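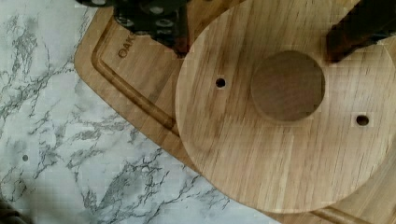

2 min read

About Turnden

Turnden writes control and perception software for robot arms that work on household and light assembly tasks. We do not build hardware. Our code runs on arms and grippers the customer already owns, and it is maintained by a team of 13 in one office.

The company began as a contract tooling shop. Its first product, Vollo, was a log viewer for joint states and wrist camera video, and it is still the part of our stack that most customers install first. Vollo puts commanded pose, measured pose and camera frames on one timeline, so a bad grasp can be traced to the planner, the calibration or the controller.

Kandasamy is our perception module. It estimates the pose of round and flat parts from a wrist view, including low-contrast cases such as wood on wood, where depth data is weak and the rim of a part has to be found from shading and grain. Recesses and drilled holes are used as features to fix rotation.

Floltatier is the planner. It takes a part pose, a gripper model and a list of keep-out volumes, and returns 20 ranked grasp candidates with approach paths. Replanning is triggered by pose change and has no fixed timer.
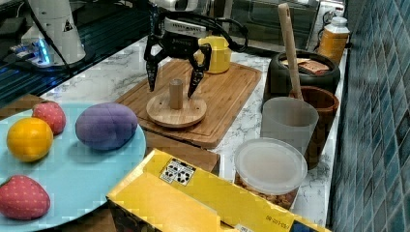 Gripper over the peg and disc base, kitchen counter setup.

Our regression suite holds 201 recorded tasks. A release has to pass all of them in replay before it goes to an arm, and then 3 full runs on the counter with the surrounding objects left in place. Results are reviewed on Wednesday.

Azucena Villaseñor leads engineering and wrote most of the original controller interface. Support requests go to the engineers who own the module concerned. Please attach a Vollo log and the calibration file.

Interface documentation and release notes are under Developers. Open positions are listed under Careers.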